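[office-fitout] Re: Blinds, table position and the flowers
Posted by Balthasar Camenzind, January, 16:12
3 replies | 0 shares

Verna Bellamy wrote:
> Before the order goes to Trekine I would like three things settled for the
> glazed room at Karkelton.
>
> 1. Do we keep horizontal slats on the glazing or change to roller blinds?
> The cleaners would prefer rollers. I have no strong view, except that the
> room must be usable for calls after lunch.
>
> 2. Is the table staying where it is? The Brannigan drawing still shows it
> turned through a right angle, with one short end against the planked wall.
>
> 3. Can the flowers go? They were put there for the opening and they gather
> dust. If they stay, somebody should say where they live, as I keep finding
> them on the cabinet.
>
> Verna

Verna, all,

Taking these in order.

1. Blinds. Keep the horizontal slats. A roller is either up or down, and with it down we lose most of the daylight and have to run the ceiling lights all day. With slats we can set the angle so that the light goes up to the ceiling, which is white and spreads it well enough for paper work. The white walls help in the same way. I would rather put up with the dusting.

The slats overlap by a few millimetres when closed, so glare at the table is not a problem provided they are closed fully. People tend to stop turning the wand too early. Please could the order include longer wands on the partition side, as the present ones are awkward for anybody shorter than me.

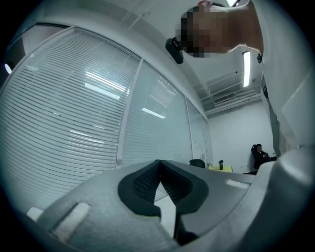
The other point on the order is the drop. Trekine quoted for one drop throughout, but the sill detail changes along the run and the last four blinds need to be 20 mm shorter or they will bunch at the bottom. I measured these twice. The quotation reference ends in 781; please quote it when you ring them, as there is an earlier version with the wrong fixing brackets. Face-fixed brackets are the correct ones. Top-fixed will foul the head of the window frame.

2. Table. It should stay as it is and Brannigan should amend the drawing. Turned the other way, whoever sits at the end has their back to the planks and has to get up each time someone wants the cabinet. As placed, you can reach the cabinet from the side. The only change I would make is to bring the table forward so that there is 350 mm clear between the far edge and the blinds. At present the wand can catch on the table top, and the slats get bent if anybody pushes the table back to make room for chairs.

The white top does show marks. I have tried the ordinary spray and a damp cloth, and the cloth alone is better. The spray leaves a film which picks up pencil. No scouring cream, please.
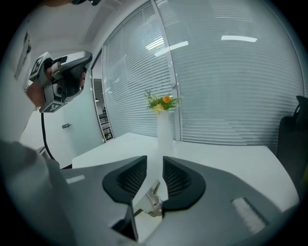
3. Flowers. I would keep them. The room is mostly white and pale grey on that side, and a bit of orange and yellow does no harm. The bouquet came from Kindora and can be rinsed under a cool tap, shaken and left upside down on a towel. Doing that once a month would deal with the dust. The vase wants wiping inside as well — grit collects at the bottom and scratches.

As to where they live: on the table, at the far end, towards the blinds. They take up very little of the top there and nobody has to look round them to talk. If the whole table is needed for drawings, they can go on the cabinet for the afternoon, but please put them back afterwards. The cabinet top is where bags get put down, and a vase will not last long among bags.

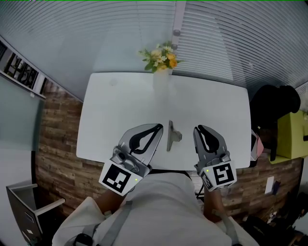

Table seen from the near side, with the flowers at the far end and the blinds behind.

Two smaller items while the order is open. Please ask whether Trekine will supply spare slats in the same batch of grey, as a later batch may not match. And could Brannigan confirm how the planks are fixed behind the table? I want to know whether a single board can be taken off before anybody runs a cable there.

If there are no objections to points 1 and 2, Verna can release the order. Point 3 can be argued separately.

Regards,
Balthasar

Contact the list owner | © Karkelton office-fitout archive | Back to top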